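Robot club: the cable-coiling unit, with a plant in the way

The Sitilham evening robotics club is back for the fall, and the first unit is one that Danang Nair has wanted to run since March. The class is teaching robot arms to tidy a tabletop. Each team picks one job, writes down what "done" means before touching anything, and then tries to get an arm to agree.

Agreement has been slow. Ruoxi Shen and Kaiwen Li chose coiled cable, on the theory that a cable wrapped in a bright strap would be easy to find and easy to lift. They were right on the first point. 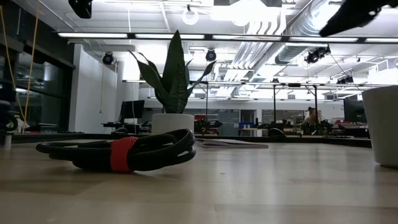

A coil has no good handle, as Ruoxi put it in her team log, and every loop has its own opinion about which way is up. Their current plan is to grab the strap and ignore the rest. Danang has asked for a second plan in writing.

The plant is there on purpose. Hoi-yan Yang, who wrote the course notes, wanted something on the table with leaves, something a motion planner could not treat as a box. The rule is that a run which touches the snake plant scores zero, however tidy the table looks afterward. Opinions of this rule vary by team and by week. Kaiwen has proposed a smaller plant – Hoi-yan has proposed a larger one.

Amirul Sumampouw's team took the bin job, which sounded dull at sign-up and now has a waiting list. Their notes run to 10 pages, most of them about where a person should put their hands.

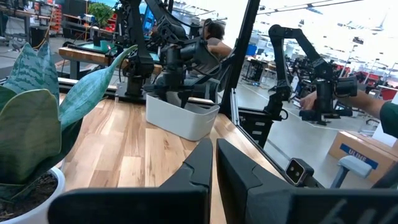 The white bin on the bench, between the plant and the arms.

The club has logged 293 practice runs so far, and Amirul insists that the bad ones be kept along with the good. His spreadsheet has a column for what went wrong, and the most popular entry is "me." The second most popular is "leaf."

New members should know that nobody is expected to have programmed before. You are expected to coil your own cables before you go home, by hand, which several people have described as the hardest part of the unit.
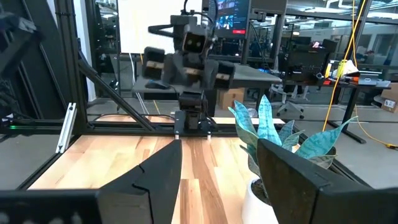 Dates and sign-up

Open evening is 27 Sep 2025. Teams will show their work as it stands, and visitors may ask questions of anyone not currently holding an arm. We have room for 4 new members. Put your name on the sheet by the door or tell Hoi-yan, and please don't water the plant. She has a schedule.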